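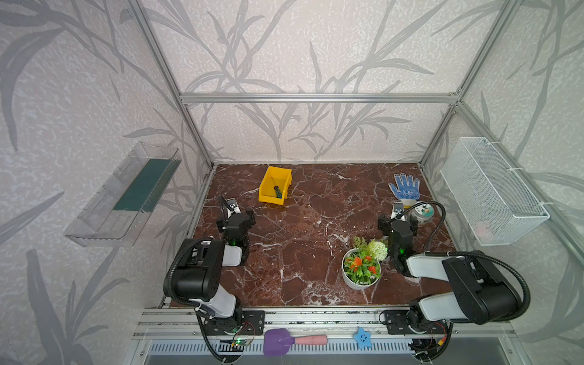
Peel and stick wallpaper on a rental wall, worth it?
3 min read

nisgate_16
Moving into a one bedroom over on Kelemen St in November. Walls are landlord beige. Want something with big leaves or grasses, grayish, behind the bed. Lease says "no permanent alterations." Has anyone pulled this stuff off after a year without wrecking the paint?

talelpaste
Depends on the paint. Flat builder paint comes off with it, every time. Eggshell or satin, usually fine. Do a test strip behind a door, leave it a week, pull slow.

Xiaoqing Lu
Did my hallway, 7 rolls. Came down clean except one spot over a patch job. Warm it with a hair dryer first. Pull down, not out.

melden_mo
Skip it. Corners lift the first humid week and then you're pressing them back forever. Paint is cheaper and you can paint it back in a afternoon.

Xiaoqing Lu
Mine never lifted. Did you wash the wall first?

melden_mo
Yes I washed the wall. Two coats of primer on it too. Still lifted.

talelpaste
How long did the primer sit? Needs a few weeks to cure, the glue hates fresh paint.

melden_mo
...two days. ok. Still say paint.

Ismail Hegazy
Large prints eat paper, watch the repeat. I bought 15 percent extra and still came up short over the window. Order it all at once too, my second batch was a shade off and you can see it from the couch.

nisgate_16
How do you check the repeat? Listing just says "large scale"

Ismail Hegazy
Ask the seller for it in inches. If they wont say, buy elsewhere. And get a sample, $7 or so beats a $100 mistake.

talelpaste
Disagree on always going dark leaf on pale btw, if that's what you're looking at. Small bedroom, it gets busy. One wall max.

Xiaoqing Lu
I have it on both sides of a narrow hall and love it. Taste thing.

nisgate_16
One wall then. Emailed the landlord, he said ok if it comes down when I leave. Ordering a sample tonight, will test behind the closet door

melden_mo
Get that in writing. Email counts, save it.

Contact | Copyright Melden Home Boards | Back to top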